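Airport Environmental Management
Unit 10: Where the Deicing Fluid Goes
Instructor: Yaa Osei

Last time we finished with fuel spills. Deicing runoff is a very different animal, and I admit it's my favorite topic in the course – there is chemistry in it, plumbing, weather, and a good deal of arguing over who pays.

The basics

Aircraft can't take off with ice, snow or frost on the wings. Even a thin rough layer spoils the airflow and costs lift. So the airline or its contractor sprays the plane, usually with a heated mix of glycol and water. Type I fluid is thin and runs off quickly, taking the ice with it. Type IV is thick, often dyed green, and is made to cling to the wing until the takeoff roll shears it away. Know the difference! It matters for runoff, because the two fluids end up in different places. Type I lands mostly on the pavement where the spraying happens. Type IV gets carried along the taxiway and drips or blows off near the runway, well outside any drain you built for it.

Why we care

Propylene glycol is low in toxicity to people, and students sometimes stop reading there. Please don't. The trouble is oxygen. Bacteria in a stream eat glycol happily, and they use up dissolved oxygen while they do it. We measure this as biochemical oxygen demand, or BOD. A creek that looks perfectly clear can be nearly out of oxygen a mile downstream of an outfall. Cold water holds more oxygen and slows the bacteria down, so the worst readings often come later, during the February thaw, when stored snow melts all at once.

Case: Sternlow

Sternlow is a mid-size field with 31 gates and one receiving water, Jivier Creek. Until the rebuild, planes were sprayed at the gate and everything went into the regular storm drains. The Czarnecka study (in your reader) looked at 133 samples from the creek and the outfalls. Read the methods section as well as the results, it's short and very well done.

The airport's answer had 3 parts:

A central deicing pad near the departure end, with its own drains and a diversion valve
Vacuum trucks for the gates that still spray in light frost
Two lined ponds, so strong runoff and weak runoff can be held apart

That last one is so clever. Strong runoff can go to a recycler, who distills it and sells the glycol on. Weak runoff isn't worth hauling and is metered to the city sewer plant at a rate the plant can handle. Mix them and you have a large pond of something no recycler wants.

The valve is where things go wrong. In dry weather it sends clean water to the creek, and during spraying it sends everything to the ponds. Somebody has to decide when to switch back. Sternlow uses an online sensor from Vosano plus a hand-held refractometer check, and the permit says the hand reading wins if they disagree.

Terms to know

BOD, outfall, first flush, holdover time, diversion valve, snow dump, refractometer

For discussion

Snow plowed off a deicing pad has glycol in it. Where would you pile it, and what would you put underneath?
Who should pay for the pad: all airlines through landing fees, or only those that use it?

Bring a sketch of your drainage plan. Pencil is fine – I would much rather see arrows and crossings-out than a tidy drawing with no flow directions.
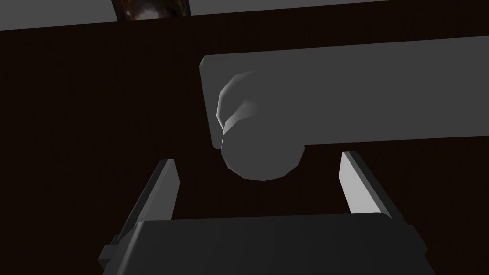

COURSE MATERIALS / UNIT 10

Reading for next session: the Czarnecka study, methods and results, and the Sternlow permit summary. Unit 11 covers noise contours.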